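Help us find out what went wrong with our hand grippers — paid participants wanted from February

Escobedo Home Handling, Participant Desk

Hello, and thank you for stopping to read this. We know that most calls for participants are short and a bit dry, and this one is going to be neither, I'm afraid, but we would like you to know what you are putting your name down for before you fill in any forms.

We are a small team that collects recordings of people doing ordinary things with their hands at home: clearing up after a snack, folding a towel, putting the lids back on things. The people who help us hold a gripper in each hand and do the job with those, and the recordings are later used to teach robots how to pick things up without squashing them. It is gentle work, mostly sitting down, and a good many of our participants have come back for a second and third round, which pleases us no end.

Last autumn, however, we had a problem. During a project we called Endono, several participants told us that the grip would stick shut for a moment and then spring open when they let go. One lady had the skin at the base of her thumb pinched badly enough to need a plaster and a quiet afternoon. Two others had sore wrists the next day and were too polite to mention it until we rang them. We stopped the sessions that same week, called in every pair of grippers that was out in people's homes, and went through 640 recordings to see how often the sticking had happened and what people were doing at the time.

What we found was a mixture of things. The grip tended to stick when crumbs had worked their way into the moving parts, and it was worse towards the end of long sessions, when hands were tired and people squeezed harder than they needed to. Our own instructions were also at fault. We had asked for sessions that were too long, and we had put the advice about stopping on page four, where hardly anyone got to it. We are sorry about that, and we have said so in person to everyone who was hurt.

So now we would like to do it properly. The new study is called Vanov, and it is about the fault itself. We want to know when the grip sticks, what it feels like just before it does, and whether our changes to the cleaning and the handling have made any difference.

Who we are looking for

We have room for 22 people. You need to be 21 or over and able to sit comfortably for half an hour at a time. You don't need to know anything at all about robots — truly, we are just as happy with people who have never given them a thought. Small hands, large hands, left-handers and people with a touch of stiffness in the fingers are all very welcome, though please speak to us first if you have had an injury or an operation on your hand or wrist in the past year. If you took part in Endono and would be willing to try again, we should especially love to hear from you.

What you would be doing

We bring the grippers to you and sit with you for the first session, for as long as you like. You choose a spot where you would normally put things down, such as a table, a bed or a wide window seat, and we ask you to move and tidy small everyday items.
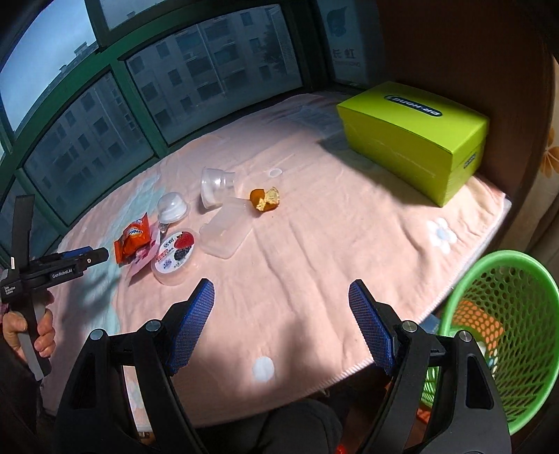 Light packaging, little boxes and plastic cups, a bit of fruit, something that crumbles: we want the sort of muddle that builds up in any home over a morning, and you are welcome to use whatever you have in. Please don't tidy up for us beforehand!

Each session lasts 20 minutes and there is always a rest afterwards. You brush out the joints before you start and again when you finish, and we'll leave you a soft brush for it. If the grip sticks even slightly, put the gripper down, leave it alone and ring us. You will be paid for the full session whether you finish it or not, and the same goes if you simply don't fancy carrying on.

Payment and how to apply

The full study is eight sessions over four weeks, and we pay 800 pounds in all, in two halves. Travel doesn't come into it, as we come to you.

To apply, please write a few lines to Eustaquio Hinojosa at the Participant Desk, telling us which hand you favour and what time of day suits you best. He will ring you back for a chat, usually between ten in the morning and four in the afternoon, and he is very happy to go over the Endono report with you, including the less flattering parts. A printed copy is yours for the asking.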